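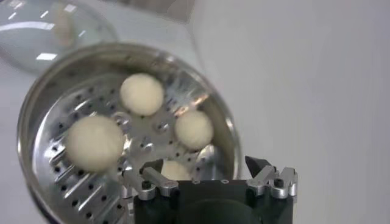

Trotutach: dough into the steamer

Hand-guided demos of one kitchen job: setting balls of dough on a perforated steamer tray with space between them. 200 demos so far, and the wrist view is lovely to train on!

What's inside
1,358 clips, cut from the demos
Gripper opening for every step
32 demos held out for testing

Known trouble
Shiny steel throws glare, so expect bright patches.

Questions or fixes? Write to Mizanur Jayasinghe, we'd love to hear from you.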